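Search this site Enter keyword Go

Home | Features | Reviews | Buying Guides | Archive

The Second Life of the E-Reader

E-readers are sold on screen sharpness and storage, and they are retired for neither. In most homes the device that gets replaced still shows a clean page and still holds far more books than its owner will finish. The usual causes are a tired battery, a store that has stopped talking to old software, or a charging port that has worked loose.

Trurnel, which makes the Pratum line, has tried to address the first and third of these. The current Pratum opens with four screws. The battery sits in a tray and connects with a plug, and the port is on its own small board. A replacement battery costs $58 from the company's parts page and comes with the screwdriver.

We fitted one in November. The work took 14 minutes, most of it spent easing the back cover off its clips. The cover is thin and marks easily if the tool slips. After the swap, the reader asked for the date and time and opened at the last page read.

Battery life is harder to state than makers suggest. An electronic paper screen draws power mainly when the page changes, so a figure in weeks depends on how fast a person reads and how much of that reading is done with the front light on. We set the light to a middle level, switched off wireless, and turned pages by timer until the device shut down. The old battery managed 1,326 pages. The new one passed 2,000 on the first charge, at which point we stopped the test with power to spare. 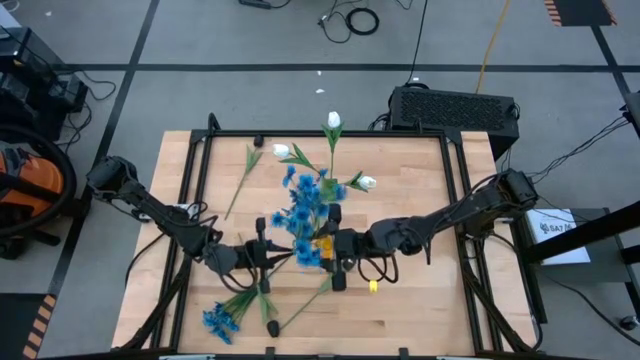
Wireless makes a large difference. With it left on, the Pratum checks for store updates and syncs the reading position each time it wakes. Owners who load books by cable can leave it off and lose very little.

The Lougher 7, the closest rival on price, takes the older approach. Its battery is glued to the back of the screen, and removing it puts pressure on the glass. Lougher offers a mail-in service for $77, shipping included, but returns the device wiped. Notes and highlights have to be copied off first, and the export tool handles one book at a time.

Software is the weaker point for both. Store access on older readers depends on security certificates that expire, and an update is needed to renew them. Trurnel lists an end date for updates on each model. Lougher does not. A reader past its end date will still open files copied over by cable, provided they are in a format it knows and carry no store lock.

Kemar, a smaller maker, ships its reader with no store at all. Books arrive by cable or memory card — slower, but with little to expire.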